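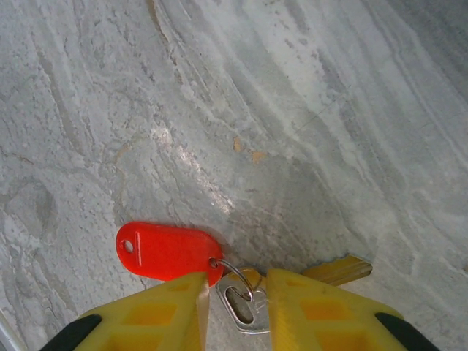 Keys on the Counter

The stone shop that Sandro Cattaneo runs in Tindlow sells kitchen counters, but most of the calls that come in during January are from people who already have one. They bought it years ago, or it came with the house, and over the holidays something happened to it. Red wine is the usual complaint. After that come turmeric, candle wax, and small orange spots that the owner can't explain.

"I ask them where they put their keys," Cattaneo says.

He has been cutting and polishing stone for most of his working life, and he thinks people worry about the wrong things. They buy special mats for hot pans and then leave a wet steel can on the marble overnight. They wipe up coffee right away and let a lemon half sit by the sink until morning. The counter nearest the door gets the hardest use of all, in his view, and it is the one people think about least. Mail goes there, and so do coins, sunglasses, the dog's leash and every key in the house.

A key won't usually hurt granite. Granite is harder than brass and harder than most of the steel you would find on a key ring. Marble is softer, and a steel ring dragged across it day after day will dull the polish. You see it best by looking low across the surface toward a window. The shine breaks up in a patch the size of a dinner plate, right where everybody drops things.

Rust is the other problem. Plain steel that gets rained on and then set down on a porous stone can leave a mark by the next day. The spots tend to be orange or tan, and often they are long and thin, because what made them was an edge. Some marks of that color have nothing to do with metal. Tea will do it, and so will cooking oil with spice in it. Certain stones also carry iron of their own, and it can come to the surface if water sits long enough. Cattaneo won't guess over the phone.

His advice is to start with the mildest thing. Warm water, a drop of dish soap, a soft cloth. Dry it and look again the next day. If the mark is still there, try a poultice made for stone and matched to the stain, since the kind sold for oil won't do much for rust. Spread it on, cover it with plastic and leave it as long as the package says. Vinegar is out, and so is anything with lemon in it, and so are the rust removers sold for bathtubs unless the label says they are safe for marble. Acid etches marble in seconds, and an etch has to be polished out.

The Esley house

Ermanno Ruggiero took the advice about keys further than most. He and his wife have a house in Esley with a gray and white counter that runs from the back door to the stove. They had it sealed when it went in and have not had it redone. For years the end by the door was where the whole family emptied their pockets.

Last winter he went through the pile. There were keys to a car they had sold, a padlock key with no padlock, and two sets for a storage unit on Mancuso Road that they had given up. He threw out the ones he was sure of and put the rest in an envelope in the desk, marked with a question mark.

The keys that were left got tags. Ruggiero likes the plain plastic kind in bright colors, and he tried a few before settling on them. Leather looked good but turned dark. Metal tags added weight and made noise. Paper tags under a clear window smeared the first time they went through a wet pocket. A solid piece of colored plastic can be found at the bottom of a bag, and on pale stone you can spot a red or orange one from across the room.

He doesn't write the address on a tag, ever. He doesn't write "front door" either. The colors mean something to the family and nothing to anyone who picks one up in a parking lot.

For rings, he sticks with the flat double-coil kind and buys a size bigger than he thinks he needs. A small ring is hard on fingernails, and people who can't get a key off a ring will leave it on there for years.

Then he bought a tray. It is cork, with a low rim, and it came from Zovora, the housewares store near the station, for $8. It sits at the end of the counter by the door. The leash went on a hook and the mail went to the desk.

The tray gets used most days. His son still misses it. Ruggiero moves the keys over when he comes in to make coffee, and once a week he lifts the tray and wipes underneath, where grit collects. Grit does more scratching than the keys do, Cattaneo told him, and a tray with sand under it is worse than no tray.

Cattaneo charges $70 to come out and look at a stain in Tindlow or Esley, and takes it off the bill if there is work to do.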